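Cudach Soft-Object Grasp Module

Flarkeck — Manipulation — Research releases

Cudach is a grasp-selection module for parallel-jaw grippers, trained on wrist-camera input alone. It targets deformable items with irregular outlines: plush, foam, loose fabric. The method was developed by Kirsten Hallgrímsson and Daichi Maruyama and is released to research licensees from February.

Method
A small policy network scores candidate jaw positions against each incoming wrist view. No depth sensor and no object model are used. Motion-blurred views are kept in the training set — discarding them lowered grasp success in ablation.

Result
Evaluated over 294 trials with 26 soft objects, Cudach selected a viable first grasp in 7 more trials per 100 than the Egilsson baseline. The gain came mostly from objects with limbs or flaps, where the baseline favours the visual centre.

Wrist views, soft toys on a pale work surface:

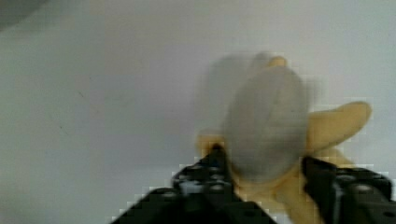
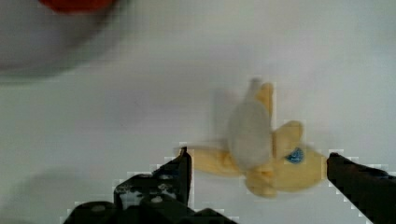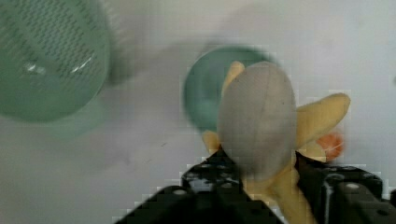 Requirements
Two-finger gripper with position feedback. Colour wrist camera, fixed mount. Recalibrate after any change to finger geometry; the weights are not transferable between finger sets.

Known limits
Translucent containers have not been characterised as targets. Performance on dark surfaces is unreported.

Licensing and weights: contact the Fatska office, Monday to Friday.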